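Chapter 18
Boards, Clips, and the Single Sheet

Terms introduced in this chapter: backing board, bite, clip line, creep, keeper, loose set, register edge, standing object, working area

18.1 Scope

The preceding chapters dealt with paper that has been fixed for good: stitched, glued, punched, or stapled. This chapter deals with paper that is fixed for an hour. A sheet is placed on a board, held at one edge, read or written on, and taken off again. The fastening must hold while the sheet is in use and must leave no mark afterward.

Temporary fastening receives little space in most manuals of office practice. The reason is partly historical. Clips and boards were bought in bulk, handed out with pencils, and replaced without comment when they went missing. The cost of a poor fastening showed up elsewhere, as a lost second page, a form signed out of line, or a receipt that slid under a blotter and was found in May of the following year.

The chapter is limited to single sheets and small sets on a rigid or semi-rigid board laid flat on a table. Boards carried on the arm are treated in Chapter 19. Wall-mounted boards are left to the chapter on notices.

On completing the chapter the reader should be able to select a board for a given sheet, place a clip with adequate bite, prepare a table so that the board can be turned freely, and remove a sheet without creasing it.

18.2 The backing board

A backing board has two jobs. It supplies a firm surface, and it allows the sheet to be moved without being touched. The second job is often overlooked. A form that has been clipped can be passed across a desk, turned toward a signer, or set aside, all by handling the board.

Boards are supplied square, oblong, and with a cut corner. The oblong board is cut to suit one sheet size and gives an even margin on all sides. The square board suits no sheet exactly. Paper placed on it will either leave bare board along one side or extend past the edge, depending on the sizes concerned. Where a sheet is larger than the board in one direction, the overhang should be placed on the side away from the writing hand. An unsupported corner tears easily, and it tears first on the side where the sleeve passes over it.

Color matters more than is usually allowed. White paper on a white board is hard to square by eye. The edges disappear, and small errors of angle go unnoticed until the sheet is removed. A dark board gives a sharp line along every edge of the sheet. The drawback is dust, which shows plainly on a dark surface, and a board used daily should be wiped at the start of each session.

The surface may be smooth or textured. A smooth board gives a clean pen line but lets the sheet creep, that is, move by small steps under the pressure of the hand. A textured board resists creep but prints its grain through thin paper. The Gallenlow pattern, in which the board is textured only in a band along the clip line, was intended to give both advantages. It works as described when new. The band wears smooth in service, and the board then behaves like any other.

18.3 The clip

Three dimensions describe a clip for practical purposes: its width along the edge of the sheet, its opening, and its bite. Bite is the distance from the edge of the sheet to the inner limit of the jaw. A clip with a short bite holds poorly against a sideways pull. A clip with a long bite holds well but covers the margin and sometimes the first line of text.

The loose metal clip remains the most common type. Its merits are that it can be placed anywhere along the edge, that it can be moved without lifting the sheet, and that it may be replaced when it weakens. A fixed clip, riveted to the board, has none of these merits but cannot be lost. Offices that issue loose clips should expect to issue them again. In the inventory kept by Senad Gashi for the Stoyanova reading rooms, 665 loose clips were entered as issued over the life of a stock of 60 boards. None of the boards was written off in the same period.

A single small clip holds a sheet at a point. The sheet is then free to pivot, and it will do so whenever the hand is drawn across it at an angle. Two remedies exist. The first is a second clip on the same edge. The second is a register edge, a low raised strip against which the top of the sheet is pushed before the clip is applied. For reading, where no sideways force is expected, one clip is sufficient.

The clip should meet the paper at a blank margin. Where text runs close to the edge on all sides, a folded strip of scrap paper, called a keeper, is placed between jaw and sheet. The keeper also prevents the faint gray line that metal jaws leave on coated stock.

18.4 Placing the sheet

The following order of work is recommended for a loose clip on an unmarked board.

Set the board square to the table edge. Lay the sheet on the board with the text facing the reader. Bring the top edge of the sheet to the clip line and square it by eye or against the register edge. Hold the sheet flat with one hand, placed near the center and not at the corner. Open the clip fully before it reaches the paper. Bring it over board and sheet together, then let it close. Do not allow the jaw to drag across the surface while closing.

The sheet should then be tested with a light sideways pull at the bottom edge. If the top edge moves, the clip is opened fully and replaced with a longer bite. Pushing a closed clip farther onto the board gathers the paper in front of the jaw and produces a row of fine creases which cannot be pressed out.

Once the sheet is secure, the board may be turned to any angle that suits the reader. Right-handed writers commonly turn it slightly to the left, left-handed writers to the right. The squareness that matters is that of the sheet to the board. The angle of the board to the table is a matter of comfort.

18.5 The table

A board in use needs more space than its own outline. It must be turned, and while turning its corners sweep a circle whose diameter is the diagonal of the board. This circle, together with the space needed for the hands on either side, is called the working area. Any object that stays on the table while the board is in use should stand outside it.

Objects kept at the sides of the table are called standing objects. They include mugs, tissue boxes, pouches, ornaments, and toys. No general rule forbids them. A shared table stripped of everything personal is not used more efficiently than one with a few things at its edges, and staff tend to bring the things back in any case. What matters is where each one is placed and how readily it falls.

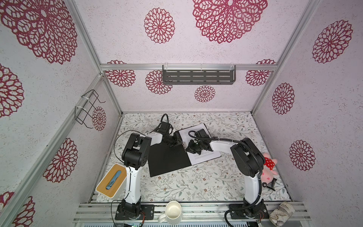
Standing objects may be ranked by the harm they do when disturbed. Soft items such as pouches and plush toys rank lowest. They can be pushed aside by the edge of a board without result, and a soft toy that falls onto a clipped sheet does not mark it. Boxes rank next. A tissue box is stable and wide for its height, and the only precaution needed is that a raised tissue should not overhang the paper. Vessels rank highest, whether full or empty, as an empty mug becomes a full one without any change in its position. A mug should be placed with its handle clear of the path of the sleeve and should never share a side of the table with the clip.

The table covering also deserves attention. Plain coverings make small items easy to find. On a printed covering, a fine pattern of stems and leaves will hide a small clip of similar color, and time is lost in searching. Where a patterned covering is kept, loose clips should be stored on the board itself, closed over the bare edge. Costel Kneževič, in the notes he prepared for the Dorik training course, advises clerks to return the clip to the board before setting the sheet down anywhere. The habit is quickly acquired, and it applies equally well to plain tables.

18.6 Removing the sheet

Removal is the reverse of placing, with one addition. The free hand rests on the sheet just below the clip before the jaw is opened. Without this pressure the sheet may lift with the upper jaw and be nipped as the jaw closes. Tideck clips, which have a stiff spring and a short handle, are particularly liable to this fault and are better opened with the thumb and two fingers.

The sheet is slid clear along the surface of the board, away from the clip, and lifted only when its top edge has passed the jaw. A keeper, if used, stays on the board.

18.7 Exercises and preparation

Students will need a board, a loose metal clip, a supply of plain and printed sheets, and a length of scrap paper for cutting keepers. Work in pairs. One student places and removes the sheet while the other records creep, measured as the movement of the top edge from the clip line after a page of ordinary writing. Results are entered on Form 2 at the back of the book.

Repeat the measurement with the clip at the center of the edge, at the corner, and at a point midway between them. Keep the paper, the pen, and the writer the same throughout. Students who find no difference between the positions should check the bite, which must be equal in every trial.

Section 18.8, prepared by Danica Dervishi and Mawuli Osei, takes up loose sets, in which several sheets share one clip and the inner sheets creep by different amounts.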